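Weltura Child Care Center, Plernano Street
Monthly Safety Walk-Through - March
With comments from the person doing the check

Checked by: Kaja Jaunzems
Second person: Darius Rebane
Building contact: Eamon Ó Dálaigh
Start time: 6:40 a.m., before the first drop-off

Marks used: OK, FIX (needs work, room can stay open), STOP (take out of use now), N/A. Comments go under the item. If an item was marked FIX last month, say what was done.

1. ENTRANCE AND HALLWAY

1.1 Front door closes and latches by itself - FIX
Closer is slow in cold weather. Door stays open an inch unless pulled. Eamon adjusted it in February and it has drifted again. Needs a new closer, not another adjustment.

1.2 Keypad works, code changed this quarter - OK
Changed on a Wednesday after closing. Two families were missed in the message and got the new code at the desk.

1.3 Floor mats flat, no curled edges - FIX
Long mat by the coat hooks has a curled corner on the wall side. Taped for now.

1.4 Hallway clear to full width - FIX
Three strollers parked against the fire door side. Moved to the alcove. Sign is there but it hangs above eye level when you are pushing something. Lower it.

1.5 Sign-in sheet and pen at desk - OK

1.6 Coat hooks, no sharp ends, none loose - OK
Number 32 was loose last month. Screw replaced with a longer one.

2. EXITS AND FIRE

2.1 Exit signs lit - OK

2.2 Extinguishers in place, gauge in green, tag current - OK
The kitchen one is hard to reach when the cart is parked under it. Cart should live on the other side.

2.3 Smoke detectors tested - OK
All sounded. Toddler room detector chirped once afterward. New battery put in.

2.4 Evacuation crib rolls freely, wheels lock - FIX
One wheel lock does not hold on the ramp. It holds on level floor. Ordered from Vusum, who supplied the crib. Until the part comes, two adults on the ramp.

2.5 Drill held this month, time written down - OK
Held during snack. Everyone out and counted. Zdenka's group went to the old meeting spot by the fence. Map in that room was out of date and has been replaced.

2.6 Back exit path clear of snow, ice and leaves - OK
Sand bucket is nearly empty. Refill before the next freeze.

3. INFANT ROOM

3.1 Crib slats, screws and mattress fit - OK
Checked each one by hand.

3.2 Nothing in cribs except fitted sheet and child - OK
One blanket was folded over a rail at the time of the check. Removed and put in the child's cubby.

3.3 Changing table strap, raised edge, pad cover - FIX
Pad cover is split along the seam and can't be wiped clean. Spare cover put on. Order another spare.

3.4 Bottle warmer out of reach, cord tied up - OK

3.5 Outlet covers - OK
Sliding type throughout. No loose plug-in caps left in the room.

3.6 Heater guard fixed to wall - OK

4. TODDLER AND PRESCHOOL ROOMS

4.1 Shelves and cabinets anchored - FIX
New low bookcase in the preschool room is not anchored yet. It is under the window, and children will climb it. Turned to face the wall and emptied until Eamon has the brackets up.

4.2 Window stops set to 4 inches or less - OK

4.3 Blind cords tied or removed - OK
All cordless now except the office.

4.4 Door finger guards - FIX
Hinge side guard in the toddler bathroom has come away at the bottom. Pressed back, but the adhesive is finished. Replace the strip.

4.5 Water at children's sinks no hotter than 120 F - OK
Let it run a full minute before reading. Last month's high reading was taken at the adult sink by mistake.

4.6 Cleaning products locked up - STOP, then OK
Spray bottle on the counter in the art corner, within reach. Locked away at once. Ermira will go over this with the afternoon staff, who use the corner last.

4.7 Bathroom step stools steady, feet not worn - OK

5. TOYS AND LOOSE ITEMS

5.1 Small parts test, under-threes room - FIX
Everything that fits fully inside the tester comes out of the room. One wooden peg and a doll shoe fit. The shoe is not ours. It is in the envelope at the desk.

5.2 Cracks, splits, sharp edges - FIX
Two dump trucks with broken tailgates thrown out. Do not tape these. We have tried it and the tape gets picked off and chewed.

5.3 Battery doors closed with a screw - OK
Button cell toys are not accepted as donations. Please tell families before they bring them in.

5.4 Squeeze and bath toys - FIX
Any toy that squirts black specks or smells goes in the trash. If it has a hole and can't be opened, we can't clean it inside. Zdenka is looking at one-piece toys with no hole.

5.5 Play food and pretend utensils - OK
Check stems, handles and thin ends with a thumb. These are what break first. Look for bite marks as well.

5.6 Storage bins, no sharp rims, lids light - OK
Bins should have a smooth rim and be shallow enough to see the bottom. Mixed toys are fine for three and up. For the under-threes, keep to one kind per bin. 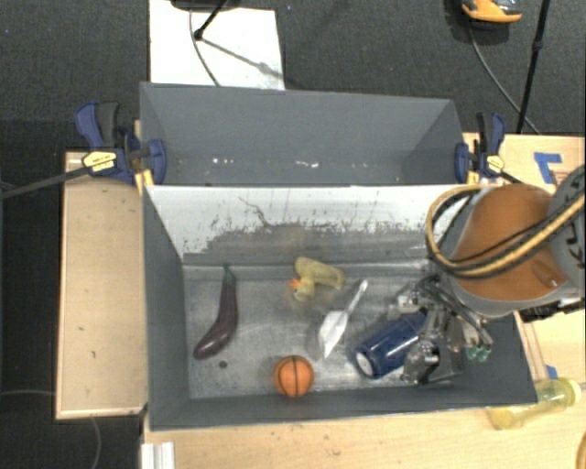
Item 5.6. Mixed toys in a gray open bin: eggplant, duck, white utensil and small basketball, with a second bin behind.

5.7 Balls, right size for the room - OK
Under-threes get only balls wider than 1.75 inches. Measure if unsure. Foam balls with chunks missing go out, whatever their size.

5.8 Mouthed toys set aside and washed daily - FIX
The system works in the mornings. By 4 p.m. the set-aside tub is full and things go back on the shelf. Second tub needed.

6. KITCHEN

6.1 Fridge at 40 F or below, freezer at 0 F or below - OK
Fridge read 38.

6.2 Allergy list posted, current - FIX
One child moved up a room and is still listed under the old one. Corrected in pen, reprint needed.

6.3 Knives stored out of reach - OK

6.4 Gate at kitchen door latches - OK
Stiff, but it latches. A little wax on the slide would help.

7. YARD

7.1 Gates latch, no gaps under fence - OK

7.2 Loose fill under climber - FIX
Thin at the bottom of the slide, as usual. Rake back before each use. Liepiņa Landscaping quoted $3,771 to top up the full area and replace the border. Passed to the office.

7.3 Bolts, caps, rope ends - OK
One cap missing on the swing frame. Replaced from the jar in the shed.

7.4 Sandbox covered overnight - FIX
Cover was off when we got there. Sand sifted, nothing found apart from spoons.

7.5 Shed locked - OK

8. FIRST AID AND RECORDS

8.1 Kits complete in each room - FIX
Preschool kit short on gauze and gloves. Restocked from the office. Write it on the card when you use the last of something.

8.2 Emergency contacts printed and in the go-bag - OK

8.3 Staff CPR cards current - OK
Darius is due next month.

8.4 Injury log reviewed - OK
Five entries, all minor. Two were bumped heads at the same table corner in the preschool room. Table has been moved away from the walkway.

DO FIRST
Anchor the bookcase (4.1) - Eamon
Wheel lock on evacuation crib (2.4) - Kaja to call Vusum again
Front door closer (1.1) - Eamon
Reprint allergy list (6.2) - Ermira, today
Second tub for mouthed toys (5.8) - Zdenka, up to $20 from petty cash

Copy posted in the staff room. The previous sheet is in the blue binder under the phone.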